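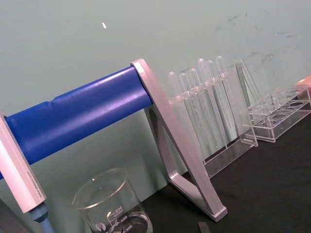
28 April 2022

Dye bench, third go at the indigo. Writing this up while my hands are still blue, so forgive the smudges if you're reading the paper copy.

Quick catch-up for anyone who skipped the last two entries (I would have). We're trying to get an even mid-blue on the Carrasco wool, the two-ply that came in on the big cones, and so far we've had one batch that came out streaky and one that came out the color of dishwater. The order from Prukbridge isn't due until July, so there's time, but I'd like to have the recipe nailed down before everybody starts booking the big pot for summer.

What I did this time. Wound 14 skeins off the cone, tied each one in four places with cotton, loose figure-eights. Last time I tied them too tight and we got those little white bracelets all the way round, which would be lovely if somebody had ordered them! Weighed everything twice. Soaked overnight in plain water with a squirt of the Vakon wool wash, then rinsed until the water stopped feeling slippery. The soak matters more than I used to think. I pulled a skein out of the streaky batch and untwisted it, and the core of the yarn was nearly white, so it had clearly gone in half dry.

Vat was the fructose one again. Indigo, lime, fructose, hot tap water, stir, leave it alone. I'm bad at the leave it alone part. It had the coppery skin on top after an hour and the liquid underneath was a murky yellow-green, and I still went and poked at it, and then had to wait another 40 minutes for it to settle. Temperature held nicely with the old quilt wrapped around the pot. (Whoever put the quilt through the washer, thank you, but it has shrunk and now only goes round once.)

One thing to fix in the recipe card: it says to add the lime first. Please don't. It clumps on the bottom and you spend ages scraping. Indigo paste first, then fructose, then lime a spoonful at a time while somebody stirs. I've crossed it out in pencil on the card but it needs retyping.

Also, wool doesn't love lime. I know, I know, I'm the one who said it'd be fine. The dishwater batch came out feeling like twine, and I'm now pretty sure I had the vat way too strong on the alkaline side and then left the skeins sitting in it to try and rescue the color. So this time it was short dips only, five minutes each, and a splash of vinegar in the second rinse. Big difference in the hand. The skeins are soft, they bounce back when you squeeze them, and they don't squeak.

Dips went like this. First dip, five minutes, out, squeeze under the surface so it doesn't drip and foam, then fifteen minutes in the air. I will never get tired of watching it go from green to blue. Second dip the same. By the third I had a blue I liked and by the fourth I had a blue I liked a bit less, kind of heavy, so I stopped most of them at three and let 2 skeins go on to the fourth so we've got something to compare.

Shade notes, going by the Destance card: three dips sits between their "harbor" and "slate", closer to harbor in daylight. Four dips is past slate. Under the strip lights everything looks the same, so please take the samples to the window before you tell me they match. We've had that argument already.

Evenness: so much better. Two of the skeins have a paler patch near one of the ties, and I think they were the ones on the bottom of the pile that didn't get turned. The rest I'd be happy to send out today. I opened one up and checked the core and it's blue all the way in, hooray.

Rub test: white cotton rag, ten strokes. There was some blue on the rag after the first rinse, a bit less after the second, and only a faint shadow after the soap. I'd like to do one more rinse tomorrow once they've rested. Indigo always gives up a little, and I don't mind that, but I don't want it all over a customer's cream sweater.

Things that went wrong, for the record. I ran out of vinegar halfway through and had to go to the corner store with blue fingernails. The stirring paddle has a split in it that catches on the yarn, so I wrapped it with a rag, and the rag came off in the vat. Fished it out with tongs. It's a gorgeous rag now. And the kitchen timer has gone missing, so I was using my phone, in a sandwich bag, which worked until I couldn't work the screen through the bag and the second dip on the last few skeins ran long by a minute or so. Can't see any difference in the color.

Vat is still alive. I fed it another spoonful of fructose before closing up and put the lid on with the quilt round it. If you're in before me, please look at it but don't stir it – if it's gone flat blue with no skin, leave me a note and I'll warm it up.

Next time: same recipe, half the pile at once, and turn the skeins halfway through every dip. I'd also like to try one skein that's been dyed with weld first, to see if we can get a decent green out of the tail end of this vat before it's used up. There's a jar of weld on the shelf over the sink that needs using anyway.

To buy: vinegar (big bottle), lime, cotton string, a paddle with no split in it, new timer.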